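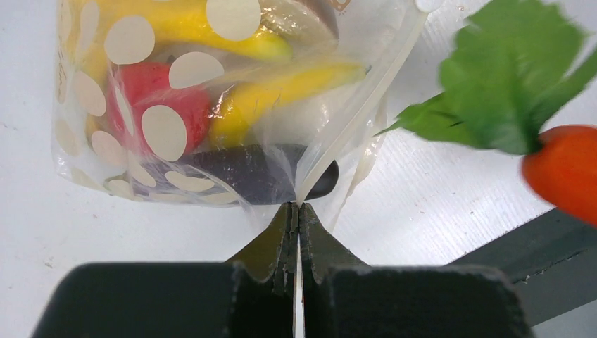
According to one reader of the Sudholm toy library's lending guide, play food ought to be kept in a rigid box, as a bag hides the smaller pieces and is soon torn by the stalks. The guide kept its recommendation of bags, on grounds of shelf space, but the objection is often repeated.

Play food is a class of toy made in the shape of fruit, vegetables and other groceries. Common pieces include the banana, the tomato, the apple and the eggplant. Sets are sold loose, boxed or bagged.

Bagged storage

Clear plastic bags are widely used for mixed sets. Color remains legible through the film, even where the film carries a printed pattern such as dots, so that a yellow banana or a dark purple eggplant can be identified without opening the bag. Glare and heavy printing reduce this advantage for pale pieces.

Long pieces are normally laid flat along the bottom and round pieces placed above them. A bag packed to bulging is under most strain at the seam and lower corners — the usual points of failure.

Lending collections

The Sudholm collection holds 587 pieces in more than 50 bags. Loltstead uses three sizes of bag, and Tomutitz changed from boxes to bags in May. At Turcotte, both systems are in use: bags for loans, boxes for pieces awaiting cleaning.

See also: Toy kitchen; Toy library

Last revised 2026-07-29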